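Viewing flats, week three of looking

2019-04-29

We saw two more places this week, which brings us to the stage where I have to write things down or they run together. I said in the last post that I would keep a record of the whole business of buying, mostly for my own use, and a few people have asked me to carry on with it, so I will.

The short version is that we liked the first one and can't afford it, and can afford the second one and don't much like it. The longer version follows.

The open viewing at Holetitz Court

The agent had put it down as an open viewing from 11 until 12.30. I have mixed feelings about these. You don't have to make conversation with an agent for the whole visit, and you can go back into a room as often as you want. On the other hand you are looking at the flat through a lot of other people's shoulders. There was a couple measuring the bedroom when we got there and they were still measuring it when we left.

It's a second-floor flat in a block of brown brick from the 1970s, with a communal garden at the back and a bike store that locks. Two bedrooms, both a decent size. The living room gets the sun in the afternoon, according to the agent, and I believe her from the way the windows face. The kitchen is narrow but it has a door, and I have decided after this many viewings that I want a kitchen with a door.

The lease has 81 years left on it. I asked what the seller intended to do about that and was told it could be "discussed". The service charge is £1136 a year, and that covers buildings insurance, the stairs, the garden and the lift. I asked for the last few years of accounts and was told they would be sent on. They haven't been yet.

The price is over what we agreed we would spend. We talked about it on the bus and agreed again that we wouldn't go over, so that is probably that, unless it sits on the market for a while and comes down.

The terrace on Elero Road

This was by appointment, at the end of the afternoon. The agent was late and we stood outside, so we had a good look at the front. The gutter has a plant growing in it. The pointing has been redone on the left side of the door but not on the right, and I would like to know why somebody stopped.

Inside it is a plain two-up two-down with the bathroom at the back, through the kitchen. The floors are level upstairs, and downstairs they slope towards the chimney breast. There's a smell in the front room that the agent said was from it being shut up over the winter. It has fresh paint to knee height along one wall and nowhere else, which I took a note of.

The good points: the garden is long and gets light, there is a proper loft, the street was quiet for the hour we were in it, and it's a nine-minute walk to the station (I timed it). It is also freehold, so there would be no service charge and no lease to extend.

The boiler is old and the consumer unit is older. We would need to put money aside for both before thinking about anything nicer.

What the survey would cost

I rang round for survey prices so that we would have a figure ready if we went ahead with Elero Road. I spoke to three firms. Gebremichael were the most helpful on the phone and explained the difference between the levels of survey without trying to push me to the dearest one. They also said that on a house of that age with signs of damp, they would want to get up into the loft and under at least one floorboard, and that we should ask the seller's permission for that early on.

When I add up the survey, the solicitor, the searches, the mortgage fee and the van, it comes to £2439, and that is before stamp duty. I had £1,800 in my head. I don't know where I got that from. I have corrected the spreadsheet.

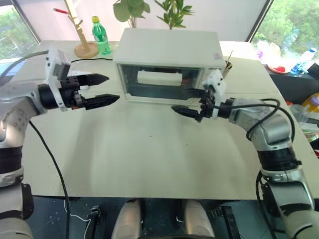
Questions I now ask at every viewing

Liya Woldegiorgis, who I used to work with and who bought last year, sent me her list and I have cut it down to the ones I remember to ask when I am standing in somebody's hall.

How long has it been for sale, and has a sale fallen through before? If one has, what was the reason?
What is staying and what is going? Get this in writing, down to the curtain rails.
When was the boiler last serviced, and can we see the paperwork?
Which of the fences are ours?
Is the seller buying somewhere else, and how long is the chain?

The one about the chain has been the most useful so far. At Elero Road there is no chain. At Holetitz Court the seller is waiting on a new-build that is due to be finished in July, and the agent didn't sound very sure of the month.

Where that leaves us

I have been keeping the appointments in Clokinik, which does the job, although it won't let me attach the floor plans to an entry – they are in a folder on the desktop instead. We have another terrace to see, two streets over from Elero Road, with the bathroom upstairs. I have also asked for a second visit to Elero Road in the morning, so we can see the front room in daylight and have a look behind the sofa on the painted wall.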